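4.3 Hanging the backdrop and attaching the letters

Applies to the Selo cloth backdrop kit, used behind a table up to 151 cm wide. Clear the tabletop and move the table away from the wall before starting.

1. Unfold the main cloth and lay it face down. Press out heavy creases with a cool iron. Light folds may be left.

2. Raise the main cloth to the marked height and fix the upper edge with the clips supplied. Start at a corner and work along the edge.

3. Hang the side cloth next to the main cloth so that the two meet at a vertical seam. Place one clip near the corner where they join.

4. Pull the lower edge down behind the table. Do not tape it to the tabletop.

CAUTION: Do not pull on the cloth once the clips are closed. The fabric may tear at the clip.

5. Sort the cut-out letters by row. Smaller letters go in the upper row, larger letters in the lower row.

6. Attach the lower row first. Press each letter for 10 seconds at the center, then at the ends.

7. Attach the upper row along a shallow curve. Tilt each letter to follow the curve.

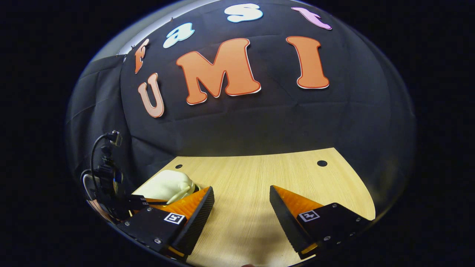

Figure 4-2. Two-row layout, "Fast" over "UMI", with table in position.

8. Check the spacing from the front of the table. To move a letter, peel it from the bottom and replace the adhesive dot.

NOTE: Adhesive dots are sold in packs of 100 (order no. 39). Used dots do not hold on cloth a second time.

9. Return the table to its working position. Leave a gap of one hand width between the table and the cloth.

For removal and storage, see 4.4. Letters with a contour line are stored flat, between sheets of plain paper.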